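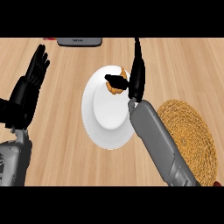
Does a short rehab assignment tell a club anything about how a starter will pitch once he is back? In our data it told very little about his earned runs and somewhat more about how deep into games he would go.

For this project we used the public game logs of the Gullard Kestrels and their affiliate in Likley. We looked at every start made by a pitcher coming off the injured list, first in Likley and then in his return to Gullard. We found 11 pitchers who fit. Relievers were left out, and so was one starter who was traded before he returned.

The Likley starts came to 717 pitches. The first Gullard starts for the same pitchers came to 853. We recorded pitch count, innings, walks, strikeouts and earned runs for each outing and entered them in one spreadsheet. Man-sik Woo checked the entries against the box scores and fixed two innings totals I had typed wrong.

Walks were the most useful number. Pitchers who walked three or more in Likley usually left their first Gullard start before the fifth inning. Strikeouts did not help much, probably because some pitchers were told to throw mostly fastballs on rehab. Earned runs went both ways.

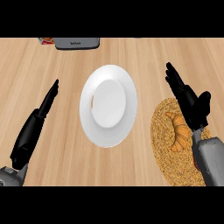 Iqra Naqvi read our first draft and thought we should have separated arm injuries from leg injuries, as a pitcher with a bad hamstring can keep throwing the whole time he is out. We agree. With so few pitchers the groups would have been very small, so we kept them together and list it as a weakness.

The other weakness is weather. Two of the Likley starts in August were shortened by rain, and we counted them as full outings.

If we did it again we would add the Paisan affiliate and use velocity readings where the park posts them.

Comments

kestrelfan: Was the second rain game the one with the long delay in the third? He never came back out after it.

Dale: Good work. I'd like to see the second start after the return too. The first one is always on a pitch limit.

section 11: Walks make sense to me.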